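Castine 408 Speaker Timer for Public Hearings

Jokura Hearing Room Supply
Item 408 – In stock
Price: $464
Page updated 7/19/25

The Castine 408 is a countdown timer for public testimony. It was made for committee hearings, county board meetings and health department comment sessions, where a long list of people want to speak and each one gets the same amount of time. The person chairing the meeting sets the limit once. The clerk starts and stops the clock from a wired keypad, and the speaker sees a green, yellow or red light along with the time left.

Most of our buyers are state and county offices. Health bills tend to draw the longest sign-up sheets, and the features on the 408 come mostly from clerks who run those hearings. The yellow warning can be set anywhere from ten seconds to a full minute before time is up. The buzzer can be turned off completely. If a member interrupts with a question, the clerk presses Hold and the speaker keeps whatever time was left.
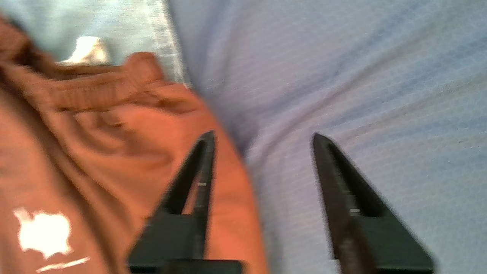
The display sits on a folding stand and can face the speaker, the members or both, depending on how the room is laid out. The stand folds flat for storage and has rubber feet. Table cloths for the witness table are sold separately in white, navy and pale blue. The pale blue is close to the fabric that shows between the two black fingers in the photo, so anyone trying to match a room can go by that, though screens vary and we will mail a swatch on request. The cloths are plain and carry no seal or lettering.

What comes in the box
Display unit with folding stand
Wired clerk keypad
Power cord
Carrying case
Printed quick guide

Remote testimony

Many committees now take testimony by phone and video. The 408 has a video output, so the clock can be shown on the same screen the remote speakers are watching. It does not mute anyone or control the call. If your office needs that, look at the Pemier meeting console, which can be joined to the 408 with a standard cable.

The 408 does not record names or positions for and against a bill. Some offices ask for this and we refer them to Orozco, a sign-in program that prints a speaker list in order. The two products work side by side but do not share data.

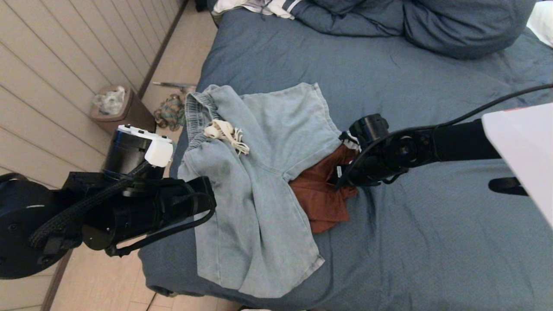
Light blue shorts with a cream-white drawstring, on a slate-blue duvet.

From customers

"We used it in February for the hospital billing hearing. Setup was easy. The keypad cord could be longer – we had to move the clerk's table." – Marisol Montes, committee clerk

"Bought to replace a kitchen timer and colored cards. Members like it. I would like a brighter yellow." – Jitendra Bisht, county board office

Both comments were passed to the maker. A longer keypad cord is now available for $61 and fits all 408 units, including older ones.

Ordering and service

Public offices may pay by purchase order. Send the signed form to Dulce Ibarra in sales with your tax-exempt certificate. Orders that need to arrive before a session opens should be marked with the date on the form. The warranty is two years and covers the display, keypad and power cord. The carrying case is not covered. For repairs, ask for Wenceslao Barajas and have the serial number ready. It is on the underside of the display, next to the cord.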